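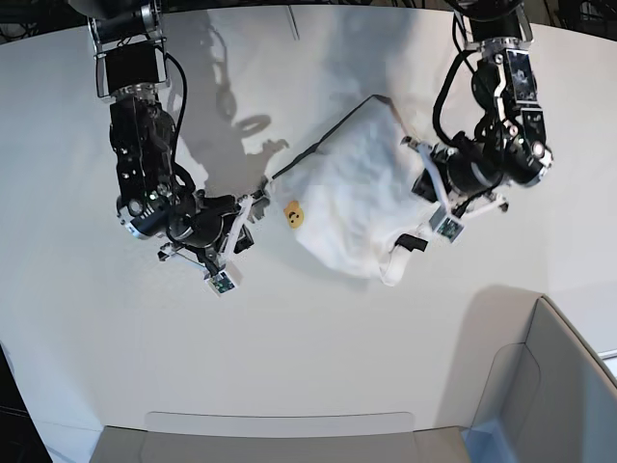

**How many demonstrations does a policy need before it is worth training?**

For one task with one kind of object, plan for 200 accepted episodes and train a first policy after 75. The first policy will be weak, but it shows you early which situations are missing in your data.

## Session 2: Collecting demonstrations with cloth

Notes by Imke Schmieder. Please read before the lab hour on Thursday.

Last week we spoke about policies that copy a demonstrator. In this session we look at where the examples come from. Most problems that students bring to me in the project phase are problems of the data, and training for a longer time does not repair them.

### What one episode contains

An episode is one try at the task, from the start pose of the arms to the moment when the operator ends the recording. For each time step we store:

- the images from all cameras
- the joint positions of both arms
- the opening of both grippers
- the command that the operator gave

The task text is stored once per episode. Write it in plain words and use the same words each time. If one person writes "flatten the shirt" and the next person writes "spread out the T-shirt", the model receives two tasks.

### Why cloth is a special case

A rigid block has a position and an orientation, and with these few numbers we can describe the start state. A shirt has no such short description. Two heaps that look similar to us can hide the sleeves in quite different places, and a printed motif may be visible in one and covered in the other. For this reason the start states must be varied on purpose.
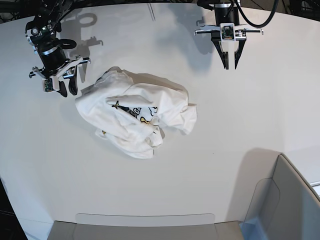 *Fig. 2.1: T-shirt in a crumpled state on the table, both arms above it.*

In the Lalik set, which we use in the exercises, there are 1423 episodes. When I sorted them by start state, I found that over half began with the cloth near the middle of the table. The policy trained on this set worked well there and became uncertain near the borders. After this we changed the procedure:

1. Pick up the cloth, drop it from elbow height, and do not correct it.
2. Change the drop position after every episode.
3. Turn the cloth inside out from time to time. Note it in the log.
4. Change the object after a block of episodes – do not wait until the end of the day.

### Style of the operator

Operators develop habits. In the Ukari recordings, one operator always grasped first with the left arm, and another one used the arm that was closer. Both ways are correct. Mixed together in a small set, they can confuse a simple policy, which may then choose something in between and grasp the air. Agree on a rule before you start and write it at the top of the log.

Move at an even speed. Long pauses are also learned: a policy that has seen much waiting will wait.

### Failed tries

Keep them, but mark them. A slip that the operator corrects inside the same episode is useful, as the policy can learn how to recover. An episode in which the cloth falls on the floor gets the label `fail` and stays out of the first training.

### For Thursday

Read the Lammers log (in the course folder) and find three episodes whose label you would change. Give a reason in one sentence for each. Groups that work with the Fanorier tool should export their list as plain text.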